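Brakurel 示教采集套件

品牌：Trelleck
适用：双臂机器人示教数据录制、家务与服务类动作采集
状态：现货，11月起随箱附新版头带

产品简介

Brakurel 是一套戴在人头上的采集设备。戴上它，您照常干活，它照常录，录完的数据拿去教机器人叠毛巾、擦台面、摆杯子。听起来像是花钱请人做家务，再花钱请机器看人做家务，我们第一次跟财务解释时，对方也是这么总结的，预算还是批了。

套件不包含机器人。这一点写在第二段，是因为上一版页面写在最后一段，客服那边意见很大。

箱内物品

头戴相机支架一副，含可拆洗衬垫
腰挂式记录单元一台
电池两块，座充一个
连接线一根，弯头，别用直头的代替
标定板一块
快速上手卡一张，中英双面
收纳箱一只，箱子比里面的东西结实

主要参数

头戴部分重量：500克
单块电池录制时长：5小时
开机到可录制：25秒
质保：整机一年，衬垫不保
导出：配套软件 Vivley，Windows 与 Linux 可用，Mac 版正在做，去年也正在做

佩戴感受

500克放在手里不算什么，放在额头上是另一回事。产品负责人 Jolanta Michalski 坚持每个新员工入职先戴满一块电池，她自己也戴，戴完去开会，额头上一道横印，开会效率有所提高。新版头带把受力往后脑挪了一些，印子浅了，没有消失。

戴眼镜的用户请先戴眼镜再戴支架。顺序反过来也戴得上，摘的时候会后悔。

长发用户把头发扎低。扎高马尾时，后部旋钮会把它当成后脑勺的一部分认真固定住。

录制建议

动作放慢一点，慢到旁人开始问您是不是身体不舒服，速度就差不多了。双手尽量留在视野中央，低头时用脖子，别只用眼睛，相机不跟着眼珠转。

布料类任务最吃功夫。抹布、毛巾、桌布这些东西没有固定形状，抓哪个角、指头怎么捏、什么时候松，模型都想知道，而大多数人从来没想过自己是怎么做的。建议挑颜色与台面反差大的布，单色最好。花布我们试过，标注同事提出了书面意见。

场地不用特意布置。会议室、宴会厅、样板间都行，杂一点反而对训练有帮助。反光的白板和正对镜头的窗户会让曝光上下跳，软件里有“锁定曝光”，默认关闭，请打开它。至于为什么默认关闭，研发部有两种说法，互相不承认。

每段录制开头请把双手伸到镜头前停一下，Vivley 靠这个动作切分片段。忘了也能手动切，就是费时间。

用户反馈

Wálter Valderrama，Echeverri 场地服务公司，使用四个月：
“我们拿它录宴会厅翻台，铺桌布、套椅套、系椅背的缎带、擦桌子。数据质量没得挑，延迟也小。扣一分给收纳箱的卡扣，指甲劈过一次。再扣一分给开机提示音，安静的厅里响起来，全场都看您。员工一开始觉得难为情，后来有人戴着去食堂打饭，忘了摘，那段素材也留着，打菜的手法很稳。”

提示音已可在固件里关闭。卡扣换了供应商，指甲的事我们表示遗憾。

常见问题

能录声音吗？
硬件支持，出厂关闭。开启前请告知在场人员，大家干活时说的话往往不适合进数据集。

洗手、洗碗时能用吗？
头戴部分防溅，记录单元不防。挂在腰后侧，别挂在水槽那一侧。

单臂机器人能用这些数据吗？
能用，Vivley 可以只导出一只手的轨迹。两手配合的动作砍掉一半之后效果如何，请自行判断。

电池能带上飞机吗？
随身带，别托运。安检时准备好解释头带是什么，快速上手卡背面印了一句现成的。

能先试用吗？
可以借五天，押金原路退回。借出前请确认收货人知道自己会收到什么，有一箱曾在前台被当成安全帽发下去了。

订购

套件按套出售，衬垫、电池和连接线可单买。买五套以上送一次线上培训，由 Jolanta 主讲，她会要求所有人打开摄像头并戴上设备。下单后请留意确认邮件，里面有 Vivley 的授权码，重发授权码需要走流程，流程不长，但确实是流程。

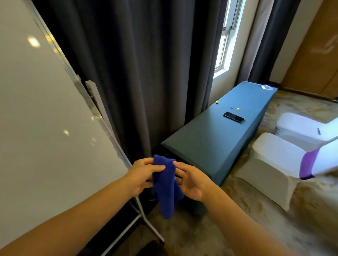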